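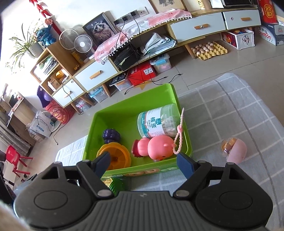
Visit report: hand-held gripper maintenance, Druretti, Imdale

The Friday visit was limited to one item, the two-finger hand-held gripper, and how Druretti keeps it in usable condition. Dayana Robles runs the bench. Győző Vass does the repairs.

Each unit has a service card. The finger pads are checked every 100 grasps and swapped at 200 if the ribs have gone smooth. Vass cleans them with a damp cloth only; alcohol hardened an earlier batch. Linkage screws get a drop of medium threadlocker and a paint mark. A broken mark means the joint is stripped and reset, whatever the play measures.

Camera alignment is checked at the start of a shift. With the jaws closed, the fingertips have to meet on the center line of the picture. If they don't, the mount is loosened, squared and retightened – a job of nearly 32 minutes the first time, less after that.

The task set is household: small toys, a plastic bin, a jar of cotton swabs. Robles prefers items with odd outlines, as a worn pad tends to slip on those first.

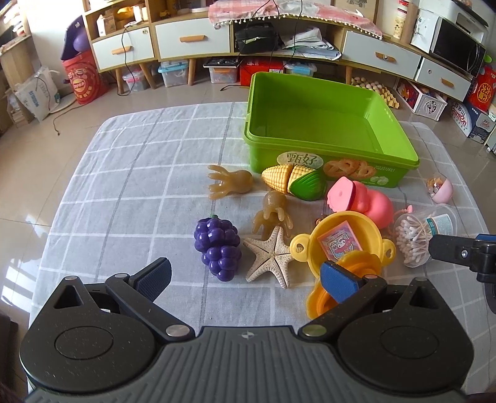 Gripper over the checked cloth, with the green box, the toy pot and the swab jar on its side.

Spares are kept under part number 372, left and right fingers bagged separately. Pads come from Quintana in matched pairs. We asked about mixing old and new pads. Vass does not allow it – the jaws then close off center and the alignment check fails.

Open point for our own units: no record of screw torque. Veronika Szénási will draft a card by May.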